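Blocks, Cubes and Other Things on the Table: A Gallery

Text size: A A A
Home > Collections > Small Objects > Blocks and Cubes

I have been buying children's blocks for longer than I have had an excuse to. The shelves in my back room in Horkdale hold 2106 of them by my last inventory, most of them plain, a good many ugly, and a handful I would be sorry to lose. People who find this page tend to write in with one of two ideas. The first is that an old block must be worth money. The second is that a new block with enough shapes on it will make a child clever. I have doubts about both, and you'll meet them as you go down the page.

Each entry has a line or two from me. Where a picture hasn't gone up yet, the entry stands on its own and the picture will be added when I get to it. Click a heading to jump to it.

1. Plain beech cubes, unpainted
A set of 27, which makes a neat three by three by three if you have the patience. The seller called them "heirloom quality." They are cubes. They are good cubes, and I have dropped them on a stone floor without much harm, but I don't know what an heirloom cube would do that these don't.

2. Painted alphabet set, letters on two faces
Bought from a house clearance outside Horkdale. The Q is missing, and the paint on the vowels has worn down further than on the rest. I was told this proves that children learn their vowels first. I think it proves that somebody liked chewing the A.

3. Lendent stacking set, first version
Lendent's pitch was that every block would sit square on every other block. Mine do, up to six high. On the seventh the thing leans, and on the eighth it goes. The leaflet shows a tower of fourteen, and I would like to have met the person who built it, or seen what was holding it up from behind.

4. Lendent stacking set, second version
Same blocks with a shallow lip added on top so the next one up has something to sit in. A fair idea, and it does help. It also collects crumbs. If you own these, a dry pastry brush gets into the corners better than a cloth does.

5. Number cubes
I'll spend longer on these than on the others, mostly to argue with them. A number cube is an easy thing to sell to parents. You put a numeral on one face, a picture or a pattern on the next, and you write "early math" on the carton. My trouble has always been that a small child doesn't see a numeral as a quantity. A raised 7 is a stick with a hat. You can trace it with a finger, and I'm told tracing is useful for writing later on, which I'm prepared to believe. But seven of what?

The ones I do like have the numeral standing up from the surface so that you can find it in the dark. Printed numerals wear away and stickers peel at the corners within a month. A molded one stays where it was put. 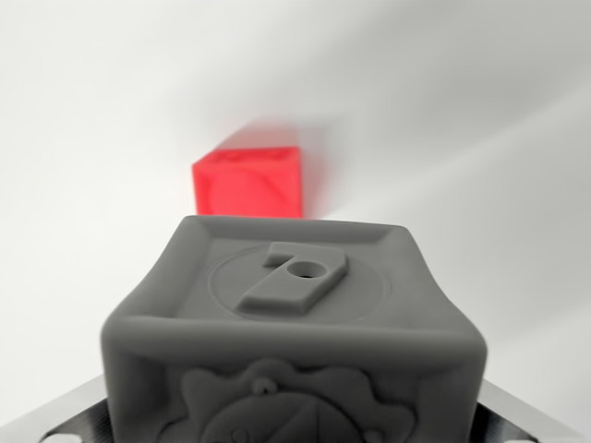

There is also the matter of the faces that don't carry a number. Makers seem to feel that a blank side is a wasted side, so they fill it with gears, suns, flowers, knobs and whatever else was lying around in the pattern drawer. I've had long letters about the developmental value of all this. My own view is that a bumpy side is pleasant to rub with your thumb, and that is a decent reason to put bumps on something. I just wish the cartons would say so.

Color is the other argument. A gray block gets left at the bottom of the box in my house, every time. Red goes first, and see-through red goes before that. Visitors' children will cross the room for a translucent block, hold it up to the window and refuse to build with it. You can call that an interest in light if you like. As building material it's a dead loss for the rest of the afternoon.

6. Tradau clear cubes, mixed colors
Speaking of which. The box says they can be "combined to explore color theory." Put the yellow one over the blue one and you get a murky green, provided the light is strong and you don't mind squinting. They scratch if you so much as look at them. Store them in a sock, one per sock if you have the socks.

7. Tradau clear cubes, the replacement set
I wrote to complain about the scratching and was sent a second set. It scratches too. I've kept both sets, partly for the color and partly as evidence.

8. Altıntaş turned pieces
Not cubes, strictly, and I went back and forth over letting them in. They are small cylinders with a groove cut around the middle, sold as columns for a castle set. The castle has never turned up, and I've started to wonder whether there was one. The columns are handsome lined up along a windowsill. A careful seller would describe them that way and charge half.

9. Altıntaş arch blocks
Better. A true half circle cut from a solid piece, and the cut-out half comes with it. Most makers keep the cut-out and sell it to you in another box. If you're buying arches secondhand, ask whether the middles are included. The answer is usually no, after a pause.

10. Rattling cubes
There is something loose inside. Sand, seed, beads, I don't know and I'm not sawing one open. The sound is nice for the first few minutes. I would not give them to a family with a tiled kitchen.

11. Magnetic blocks, unbranded
They stick together on four sides out of six, and no mark tells you which four. I suppose you could say it teaches patience. They came in a carton with a picture of a bridge on the front, and I have tried the bridge - it can't be done with the number of blocks supplied. It needs 32, by my reckoning, and the carton holds a good deal less than that.

12. Foam blocks
Included out of duty. They are quiet and they float. They also take a tooth mark like wet plaster, and they keep it.

13. Homemade cubes
I get more of these every year, from people with a workshop or a printer in the garage. Some are very good. The usual mistake is to make the edges too sharp because the drawing looked better that way. Round them over further than seems sensible. The second most common mistake is adding a feature to every side. I was once shown a cube with a hinge, a dial, a keyhole and a small mirror on it, and the child it was made for was busy with the lid of the tin it came in.

14. Odd ones
A tray of singles with no set to go home to. I don't try to match them any more. Every so often a reader writes to say that one of these is rare, and I ask how they know, and that's generally the end of the letter.

On prices
I don't give them. The figures I see quoted online for old blocks are mostly asking prices, and anybody can ask. Look at what has sold, and then look at whether it came with a box, because in my experience it's often the box that people are bidding on. If you've inherited a bag of loose blocks, give them to a child or keep them on a shelf. You won't retire on them.

On cleaning
Plain wood wants a barely damp cloth and a day to dry, away from the radiator. Painted wood wants the same with less water. Hard plastic can stand a bowl of warm water and dish soap, and an old toothbrush for any face with a pattern on it, where the gray fluff settles. Don't soak anything with a hole in it unless you're sure the water can get out again. I've read that vinegar brings up the color on clear plastic. I tried it on the Tradau set in August and got scratched cubes that smelled of vinegar.

On claims
If a carton promises a skill, ask yourself how you would check. "Builds confidence" is not something I can measure with a ruler. "Stacks to six" is, and I'd respect a maker who printed it. I keep a drawer of leaflets for anyone who wants to read what was being promised thirty years ago. The wording has changed a little, and the blocks have hardly changed at all.

Corrections and additions
Write through the contact form. If you think I've been unfair to a set you're fond of, send me your reasons and tell me how high it stacks - on a hard floor, please, and without a wall behind it. Entries 8 and 11 have both been rewritten after letters of this sort. Entry 3 has not.

Back to top | Small Objects | Tins and Boxes | Spinning Tops | Contact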